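Last touched 19 November 2019. If you pulled a copy before then, please pull again: the dates in `readings.csv` had day and month swapped for one whole winter, and now they don't.

# Bunari

Water levels from 31 hand-dug wells in and near Coltov, written down by the people who drink from them (or water their tomatoes from them, which is most of them these days). There are 1367 readings so far and I get a silly amount of joy out of every new one. Wells are wonderful! You drop a weighted tape down a hole, you hear a small plop, and you've learned something about the rain that fell two months ago on a hill you can't even see from there.

I'm Smaranda Iordache. I keep the files, I type in the notebooks, and mistakes in the typing are mine.

## What's in the folder

| File | What it holds |
|---|---|
| `wells.csv` | one row per well: code, depth, lining, year dug if known |
| `readings.csv` | one row per reading: well code, date, depth to water, reader's initials |
| `remarks.txt` | whatever people wrote in the margins |
| `conversions.md` | old units and what I did with them |

Please don't skip `remarks.txt`. Half of what I understand about the numbers came from there. "Bucket rope broke, used the goat's." "Tastes of iron again." "Neighbor filling his pool." That last one explains a dip in W14 that I had spent three evenings trying to blame on the weather.

## How a reading is made

1. Lift the cover and wait a minute or two. The water may still be rocking if someone drew a bucket.
2. Lower the tape until the weight touches. Pull up slightly, lower again, and take the second number.
3. Read at the rim, on the side with the painted mark.
4. Write it down before you put the cover back.

All depths are in centimeters from the rim to the water, so a bigger number means a lower well. I know this trips people up. I tried flipping it once and the readers hated it, and they're the ones out there in the mud.

Most readers use the Lendetti tape, the yellow one with the brass weight. Two still use knotted cord, with the knots five centimeters apart, and those rows carry a `K` in the `method` column. Treat them as coarse. They're still good for seeing the shape of a season.

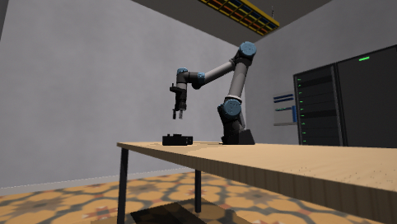 *Small black device on the long wooden table, with the arm over it.*

## Columns that need a word

`depth_cm` is the reading, with nothing subtracted. Rims get rebuilt, though. When W07 got its new concrete ring the rim rose by 80 cm overnight, and if you plot it raw you'll think the village had a drought. Use `rim_offset` to line up the old and new stretches. It's zero everywhere else so far.

`dry` is `1` when the weight hit mud. In those rows `depth_cm` is the depth of the well itself, so leave them out of averages.

`initials` can repeat across families. I've left them as written.

## The Štěpánek well

W22 gets its own section because it deserves one. It's the deepest in the set, it's lined with fieldstone all the way down, and it hardly moves. Every other well swings up in spring and slumps by September, and this one sits there like it hasn't heard. My best guess is that it reaches a lower gravel layer the others miss, but I'd love to hear from someone who knows the geology properly. The family has kept a notebook for it since long before I came along, and they let me copy out every page at their kitchen table, with plum dumplings!

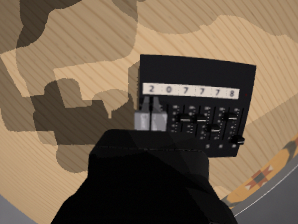
The older pages of that notebook give depth in arm spans. I measured against modern readings from the same weeks where the two overlapped and settled on one factor, which is in `conversions.md`. If you'd rather not trust it, filter on `method = S` and the span rows drop out cleanly.

## Known gaps

- Very little from December in any year. Covers freeze shut.
- W03 and W19 stop when their owners moved away. I'm hoping the new people at W19 will pick it up.
- Nearly all readings are from mornings, so don't go looking for daily cycles.
- No water quality data at all, apart from people's opinions in the remarks.

## Using it

Take it, plot it, teach with it, print it on a tea towel. Please credit "the Bunari readers" and leave the well codes alone so that people can trace things back. House locations aren't included and I won't send them out.

Corrections are very welcome, and so are new wells. If you have one, start with a single reading and the depth to the bottom, and I'll give it a code.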